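Thursday, August 28, 2025

Dye notes, madder, continued from the page with the coffee ring on it.

Picked up where I left off on the Sultana red. For anyone reading over my shoulder, Sultana is the brick color we promised for the lining of the Women quilt, the one that goes on the long wall, and we have been chasing it since January with more patience than I knew I had. The last strip was lovely in the pot and then dried down to something like canned salmon. Itsuki says salmon has its place. It does, and its place is not on that wall.

Started with 108 grams of the wool flannel, weighed dry after it had been hanging in the front room overnight. Scoured it again even though it had been scoured, because the water ran a little yellow when I wetted it out and I didn't like that. Mordanted in alum at 10 percent of the weight of the cloth, left it to cool in the bath, squeezed it, did not rinse it much. I know we argued about the rinse. My feeling is that one quick dip is plenty and that we have been washing half our alum down the drain out of good manners.

The madder is the new bag from Culer. It is coarser than the old one and smells more like a barn, in a pleasant way. I ground it a second time in the old coffee mill and soaked it overnight, then poured off the first water, which was a thin sad orange, and kept it in a jar with a lid in case somebody wants peach. Please label your jars, by the way, and I include myself in that. There are two on the windowsill that could be weld or could be tea.

Heat was the real trouble. The Zoltance hot plate has a dial with numbers that mean nothing at all, so I sat beside it with the thermometer clipped to the rim and a book I didn't read. Madder goes brown on you if you let it get hot, everybody who ever wrote a dye book says so, and I wanted to hold it at 150 Fahrenheit and no more. I had it there for a good long while and then went to answer the door, and when I came back it was sitting at 165 and climbing. Took it off, stirred in a cup of cold water, and said some things to the hot plate. In all it had 90 minutes in the bath, plus cooling, and I left the cloth in until the pot was cool enough to put my hand in.

Color out of the pot: a proper red, leaning toward rust. Rinsed twice. One corner has a paler patch the size of a plum where the flannel must have folded against the side, so more stirring next time, or a bigger pot, or less cloth. I would rather have the bigger pot. Itsuki Yoshida has one at home that he uses for corn and says we can borrow it as long as it never goes home again, and I think that is a generous offer.

Second strip went in the same bath with a pinch of chalk. Our tap water here is so soft that the madder never quite wakes up, and I've meant to try this for ages – I kept forgetting to buy chalk. It came out redder, no question about it, and I like it better wet than anything we have done so far. Dry is another matter and I'm not going to crow until morning. The third strip was the exhaust bath, no chalk, and it is a soft apricot that would make a very nice border if the border weren't already cut.

Things to sort out before the next round. The scale is drifting again, and the brass weight that should say 100 read 95 this morning and then 100 after I turned it off and on, so weigh twice. The pH strips have gone damp and I don't trust them. We are low on alum, and I would like to get all of it from one place this time. And could whoever has the long wooden spoon bring it back, the short one has me bending over the steam like a witch.

I've pinned all three strips on the line by the back window, in order from the left, with the chalk one in the middle. Half of each goes under the card for the light test once they are dry. If the middle one holds its red I want to go straight to a full-size piece with the same bag of root, before we open another and have to learn it all over again. 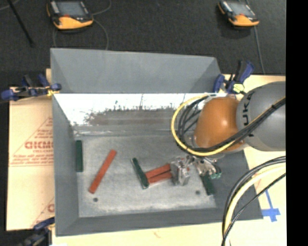
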